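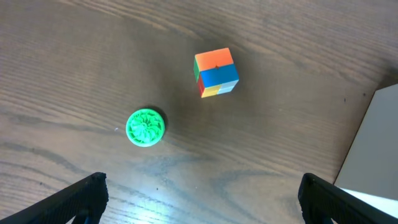 August, bench notes, Fundale layout

The Derese tank car is back on the bench for its couplers. The close-coupling arm still sticks on one side after a tight curve and doesn't spring back to center. Took the floor off again (6 screws, the short ones go at the ends) and found flash on the inside of the slot. Scraped it with a scalpel blade, then 1000 grit on a strip of card. Moves freely by hand now. No oil.

Ran it on the 350 mm test curve, pushed and pulled, behind the Sovmont switcher. Pulling is fine. Pushing, it still lifts the leading wheelset at the joint by the Brarkstead siding. Check the back-to-back on that axle before blaming the track. 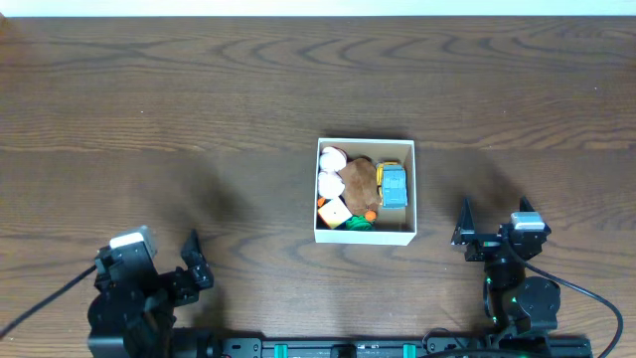 Khurram Soomro thinks it is weight, and that the car is too light for its length whatever the axle measures. He would put lead sheet over the trucks, low down, and leave the middle alone. Ebise Zeleke had the same trouble with hers and shimmed the joint.

To do: gauge the axle, weigh the car, then lead if needed. Replacement spring is on order. Tank lettering waits until the floor is back on for good.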